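Packaging and the Shopper: Notes for Unit 3
Ukel Evening College, Introduction to Retail and Consumer Studies
Prepared by Uyên Phùng

Please read these notes before the class in June. The reading by Aisling Kavanagh is in the course folder and you will need it for the second exercise.

3.1 What a package has to do

In the last unit we spoke about price. A shopper who stands before a shelf meets the price and the package almost together, and it is difficult to separate the effect of one from the other. For this course we will say that a package has a physical task and a selling task. The physical task is to keep the product safe from the factory to the kitchen. The selling task is to make the product known, to make it different from its neighbours, and to give the information which the law demands.

These tasks are often in conflict. A thick bottle protects well but is heavy to transport. A very thin one saves material but bends in the hand, and some shoppers take this as a sign of a cheap product. A large picture on the label attracts the eye, and then the list of ingredients must be printed so small that older people cannot read it without glasses. When you study a package, try to find which side won and who inside the company probably wanted it so. The transport department and the marketing department seldom want the same thing.

3.2 Colour

Colour is normally the first thing we notice from a distance. In many product groups there is a habit, and shoppers learn it without any teaching. If green is used for mint in one shop aisle, a company that sells a strawberry flavour in a green pack will have trouble. However, the habit is local. The same colour can mean "low fat" on the milk shelf and "apple" on the drinks shelf three metres away. It may also change from country to country. When I first came here I bought the wrong milk for several weeks, as the colour of the cap meant something else at home.
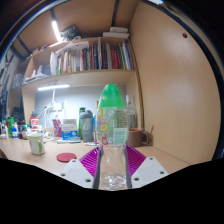

We should separate colour as code from colour as brand. Colour as code tells you which variety you hold. Colour as brand tells you which company made it. A company with only one product can use the same colour for both purposes. When the second and third flavours arrive, the problem begins. Either every flavour gets its own colour and the family looks scattered, or all keep the company colour and the shopper takes the wrong one home.

Case: Flullow. This small maker of fruit drinks started with a single pear drink in a yellow carton. Declan Ó Riain, who was then the manager, added a ginger drink and kept the yellow, with only the name changed. The shops complained that customers were bringing cartons back. In the next version the upper part of the carton stayed yellow and the lower part took a colour for each flavour. Complaints became fewer, but the printing became more expensive, and the company had to order larger quantities to get a fair price.

3.3 Transparent or closed?

A transparent pack lets the product speak for itself. This is good when the product looks attractive and stays the same over time. It is less good for a juice which separates, or for anything that loses its colour in the light. A printed wrap around a clear container is a middle way: part of the surface carries text and drawings, and the rest is left open. 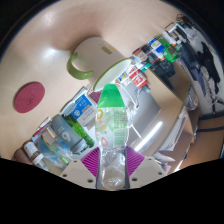
Fig. 2. Clear bottle with green cap and printed transparent wrap.

A point which students often forget is that printing on a clear material has the content as its background. Dark letters are easy to read before a pale liquid and difficult before a dark one. The designer should therefore test the label on a full pack and also on an empty one. The pack will stand half empty in the refrigerator for some days, and the family will look at it there more often than they looked at it in the shop.

3.4 The words on the label

Kavanagh divides label text into "must", "may" and "should not". The first group contains what the law asks for. The second is free text, such as a serving suggestion or the story of the farm. The third is text which is permitted but does harm, for instance a claim so general that the reader stops believing the rest. Please learn these groups with one example of your own for each.

Peadar Fitzgerald criticises this division in his reply. His opinion is that the same sentence can move from one group to another, depending on who reads it. A person with an allergy reads the whole label. A person in a hurry reads two words. I find his argument strong, but the division remains useful for beginners and we will keep it.

Exercises

1. Choose one product group in the Ní Bhriain supermarket or another shop near you. Stand three metres from the shelf and write down which varieties you can tell apart by colour alone. Then go near and check. Write 400 words.

2. Take one label from home and sort its sentences into Kavanagh's groups. Mark any sentence where you would agree with Fitzgerald.

3. In pairs: the company Juven wants to change from a closed carton to a clear bottle. One student speaks for transport, the other for marketing. You have 20 minutes to prepare.

Exercise 1 is marked out of 60. Send it to Ruairí Mulligan at the course office, with your name on every page. Exercises 2 and 3 are not marked, but we will begin the next class with them.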